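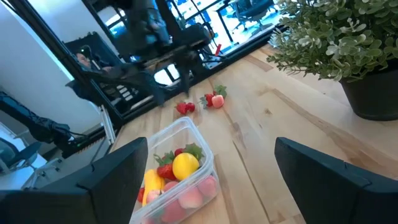 Nanna Vestergaard

The orchard at Prokley was planted by people who did not expect to own it. When the parish acquired the land, the deed set out that the trees were to be held in common and that the fruit should be shared among the households of the village in each year of a fair crop. That arrangement is still in force, and it has lasted through two changes of county boundary and one long dispute over a gate.

Shared orchards were once a familiar part of rural life in this district. Most were grubbed up when the price of grain rose, or sold for housing when the older tenants died. Of the 30 recorded in the Montes survey, 7 remain in any form that the surveyors would recognise. Prokley is the largest of them, and its records are the fullest.

Those records are kept at the Pomport reading room, in ledgers bound in green cloth. They list the trees by row and number, with the variety where it was known and a short note on the health of each. The writing changes every decade or so, but the method does not. A tree that failed was struck through in red ink, and its replacement was entered on the line beneath. The latest ledger gives the number of standing trees as 843, most of them apples, with pears along the northern wall and a short row of plums beside the lane.

The care of such a place is slow work. Pruning begins once the leaves are down and continues until the buds begin to swell. In April the grass between the rows is left uncut for the benefit of early insects, a practice which was resisted at first by some of the older households and is now written into the rules. Picking is done by hand, and windfalls may be taken by anyone who lives in the parish.

The question of varieties has proved more difficult. Several of the oldest trees match no description in the standard reference works, and for many years they were known only by their position. The pear called Otar, a hard green fruit that keeps well into the new year, was named by the pickers after the field in which it stands. Grafts have been taken from it and passed to the other surviving orchards, where they have done well on heavier soil - though growers at Montes report that the fruit is smaller there.

The lease on the lower field falls due for renewal next spring. The parish has asked for a further term of 30 years on the existing conditions, and the landowner's reply is expected before the pruning is finished. Meanwhile the young trees for the fourth row have been ordered, and the stakes are already in the ground.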